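I've stopped keeping our fruit in a bowl. It looked lovely for a day and then whatever was at the bottom went soft and took its neighbours with it (sorry, pears). These days I use a shallow cardboard box, the sort you'd otherwise squash flat for recycling, and I do think things last longer!

Pears are the ones to watch. I set mine down with a bit of room between them and press gently near the stalk every morning. Once there's a little give, into the fridge they go.
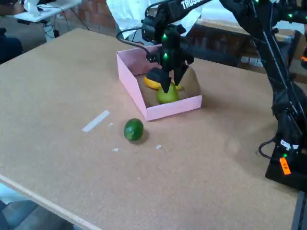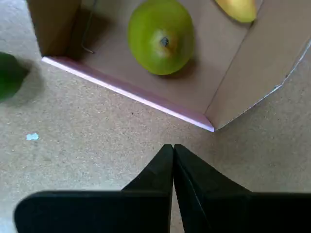
Pear and something yellow sharing an open box
Fultness Kitchen Notes, Issue 40, page 9

Low sides are best, so you can see what needs eating. Mine came from the Miline market last October and it's still going strong, though I do swap the box the minute it gets damp or sticky. Don't bother washing fruit before it goes in, just give it a rinse when you want it.

Limes I'm fussier about. They go hard as golf balls if I leave them out, so I pop 3 or 4 in a lidded tub in the fridge. If one has gone a bit firm, roll it under your palm before you cut it and you'll get far more juice.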